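Plimbridge 408 Spiral Stair Kit: Review After Four Months

The 408 is the mid-range kit in the Plimbridge line, sold with brown wooden treads and a matching handrail. We bought ours through Sernham for 3745, delivery included, and fitted it in January in a workshop with a white ribbed ceiling and strip lighting.
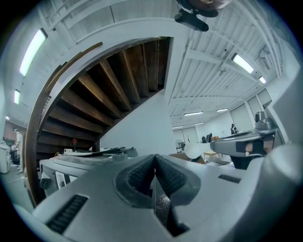
Delivery came on two pallets. The treads were wrapped singly, the handrail in sections with the joints already cut. One section had a shallow dent on the inner face, and Sernham replaced it within the week. The printed manual is thin on the landing connection. I ended up working from the drawing on the supplier's site, where the bolt spacing is shown properly.

Assembly took two of us three days. Clyde Whitlock set out the curve on the floor and I followed with the treads. Each one has a small amount of rotational play before the fixings are tightened, so leave them all hand-tight until the top step meets the landing, then work back down. We tightened too early on the first attempt and lost half a morning.

The handrail is the best part of the kit. It is polished, the joints close cleanly, and the curve stays even under the hand. I can feel one seam near the top and none elsewhere. The finish shows fingerprints under fluorescent light.

The treads are dark brown with a visible grain. Stiffness is good: with 100 kg standing at the outer end of a tread, I could not measure any deflection with a steel rule. There is some noise on the fourth and fifth steps - a dry tick when the heating comes on in the morning. Retightening reduced it but did not remove it.

Check the undersides before fitting. In an open room they are seen as much as the tops, and two of ours needed light sanding at the edge.

The curved wall on the inner side is not part of the kit. Ours was plastered and painted white separately. Budget another 200 for filler, paint and edge trim if you intend to do the same.

Rating: four out of five. One point off for the manual and the ticking.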